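4.2 Equipment Planning and Cost Allocation

The budget for the Warura site was prepared before any hardware was ordered. Following the method set out by Soltani in the earlier Plusulley study, costs were divided into those paid once and those that return each year. The arm, its mount and the wrist camera fell into the first group. Finger pads, cables and the handled items themselves fell into the second.

Handled items were at first left out of the plan, on the view that household goods are cheap. This proved to be an error. Over 7 months the site spent 638 dollars on baskets, bins and boxes, against a yearly allowance of roughly 2000 dollars for all consumables. The revised plan gives these goods a line of their own and sets a reorder point for each type.

Two suppliers, Tostex and Hassanpour, were asked to quote for wrist cameras. The quotes were close in price but differed in repair terms. Because the camera works very near to the objects being handled, as in Figure 3, the terms for lens damage were given more weight than the purchase price.

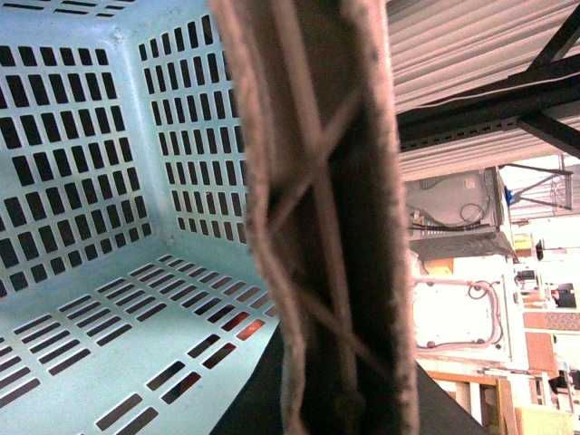

Figure 3. Wrist camera view at close range, with a light mint-blue plastic laundry basket at left.

The Tostex offer was accepted in October. It covers one lens replacement per unit each year, and the cost of a spare unit was moved to the following budget period. Staff time for fitting and calibration is reported separately in Section 4.3.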